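May, afternoon
Danica Stan
Filed under: Workshop notes / Poster / Risograph

Second proof of the Twal poster came from the machine at 2. I put it on the wall next to the first one and looked at them from the door, as Svatopluk always asks us to do. The title is now readable from there. The small text under it is still too thin, and in the green it almost disappears. I will try one weight heavier, but only for the lower block.

The green itself is better. We mixed it again with less yellow, and Žofie wrote the proportions on the lid of the jar. Please do not wash this jar.

Paper: we stay with the uncoated sheet from Prorkum. The smoother one looks nice in the hand, but the ink stays on top of it and makes marks on the back of the next sheet. Vratislav wanted to give it one more chance with a longer pause between the colors. I agreed to one test of 6 sheets, and all had marks, so for me this question is closed. 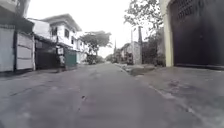 Register

The second color moves to the left by roughly a millimeter during the run. At the beginning it is correct, and after sheet 52 I can see a white line along the letter J in Jevness. I checked the paper guides and they were tight. Vojtěch thinks the stack was not flat on the feed side, and I believe he is right, because after we turned the stack the line became smaller. It did not go away completely. For the next proof I will add a small overlap between the two colors in the file, only on the big letters.

The overlap must not be used on the logo of Cimell. They asked for the logo in one color and without any change, and their approved file is in the project folder. 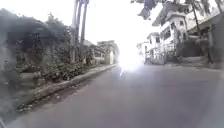 Workshop Notebook, vol. 6, p. 52

The fold is also not decided. Žofie made two dummies, one folded in four and one rolled with a paper band. I prefer the folded one for sending by post, but the crease goes through the middle of the date. If we move the date up by one line of the grid, the crease falls in the empty part. I have moved it in my copy of the file and did not yet ask Vratislav, who made the grid.

To do before the third proof: heavier small text, overlap on the big letters, date one line up. Svatopluk has the key from the paper cabinet until the evening.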